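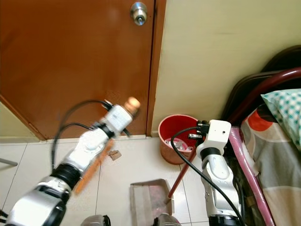 Thursday, bench 2, scanner feeder skew, continued

Carrying on with the Edano sheet-fed unit. State at start: original rollers, separation pad cleaned, side guides set to A4 by hand, Podeo capture running on the bench PC with automatic deskew switched off. Deskew must stay off for all of this. Two of Tuesday's batches were done with it on and I have struck them out of the log.

Complaint as received: pages come out rotated, worse towards the end of a stack, and now and then a double feed is reported when only one sheet has gone through. Roller counter read 3000 when the unit came in. The service sheet gives no figure for when the rollers want changing, only "when worn".

Test sheet is the usual one, a thin ruled border with a cross in each corner. Skew is taken from the top two crosses, measured across the full width of the border and written down as millimetres of drop from left to right. Positive means the right-hand cross is lower. I prefer this to degrees as it can be checked with a rule on a printed copy.

Batch A. 30 sheets, Sevdale plain office stock, fresh ream, fanned once. First few sheets within half a millimetre. Drift starts before the middle of the stack and the last sheets are close to 3 mm. All positive, no exceptions. One false double feed.

Batch B. Same sheets, turned end for end. Same result to within what I can read. So the sheets are not to blame, and neither is the test pattern.

Batch C. Same sheets again, guides opened slightly and closed up by feel. Slightly worse at the start, the same at the end. Guides matter for the first sheets only.

Took the front cover off after C. Left-hand pick roller is matt and takes a thumbnail. Right-hand one is shiny over half its face and noticeably harder. Cleaned both with the damp lint-free cloth, let them stand with the cover open while I ate, ran Batch D. Improvement on the first sheets, then back to the old figures by the end. Cleaning will not fix this one. Wear or glazing, on one side.
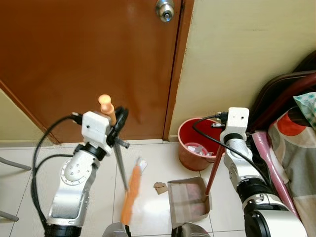

Sign of the error needs pinning down before anyone else picks up the log, as Adalberto had it the other way round on his sheet. Podeo shows the page as fed, face up, top edge first, and in that view the ruled lines fall towards the right. For anyone who gets lost over left and right: the grey broom shaft in the picture runs down and slightly to the right from the gripper, and a line that goes downward as it goes right is what I am writing as positive. Ours is a horizontal rule with a tiny fall, so only the sense carries over, not the angle. Adalberto's figures are good once the sign is flipped. I have marked his column and left the numbers alone.

Which side is slow? If the right-hand roller slips, the right edge of the sheet lags. The sensor bar reads the left edge first, so the top right cross turns up later in the image and therefore lower. This agrees with the positive sign and with the shiny roller. Happy with that as a working explanation, to be tested by swapping the rollers side to side.

Batch E. Rollers swapped, nothing else touched. The two are the same part, but the clip on the right is stiff and wants pushing in from the gear end; do not lever it from the front. Skew now negative from the fourth sheet onwards, same size as before. So the fault follows the roller. That rules out the shaft, the gear and the pressure spring, or at least none of them is doing most of it.

False double feeds: none in E. I had two across A to D and do not want to read anything into that yet. The ultrasonic pair sits near the middle of the paper path and a twisted sheet may lift off the plate there, which would give the same reading as an air gap between two sheets. Plausible only. Needs a longer run.

Fitted the Maillard roller kit after E. Kit has two pick rollers and a pad, no clips, so keep the old clips. New rollers are a lighter grey and slightly proud of the old ones on the caliper, as expected. Reset the counter from the maintenance menu. It takes a long press, and the display gives no confirmation apart from the number going to zero.

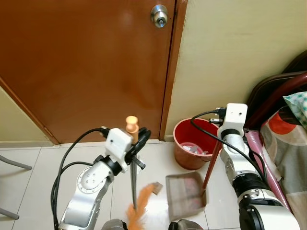 Batch F, new kit. 45 sheets this time, which is the tray's rated limit. Worst sheet 0.6 mm, no trend from start to finish, both signs present. No false double feeds.

Batch G, mixed stock. Sevdale plain with old invoices from the recycling shelf, some folded and flattened, a few with staple holes. Worst 1.1 mm, on a sheet with a hard crease across the leading edge. Expected. One real double feed, caught correctly: two invoices stuck together at a staple hole.

Then one long run, 340 sheets in tray loads, to see whether the new rollers change as they bed in. No skew over 0.8 mm. One false double feed late in the run, on a sheet that measured nearly straight. That goes against the twisted sheet idea. Wiped the lower sensor window afterwards and there was paper dust on the cloth, so dust is now the better candidate. Not proved. I should have wiped it before the run.

Podeo note. With deskew back on, it handles everything from Batch F without trouble but crops a sliver off the right border on sheets over 2 mm. Anyone who had deskew on before the rollers were changed may have lost the edge of a page. The customer should be told to look at the later pages of their larger stacks from February onwards, margin notes particularly.

Settings left on the unit: guides closed to A4, double feed sensitivity at normal (it came in on high), deskew on, border fill white.

To do
Repeat the 340 run with the sensor windows clean from the start.
Measure hardness of both old rollers, left and right. They are bagged and labelled in the drawer under the bench.
Try the old glazed roller with rubber restorer, out of interest, not for the customer.
Ask Adalberto for his raw scans, deskew off, so I can measure them again with the sign the right way round.
Order another Maillard kit. That was the last one.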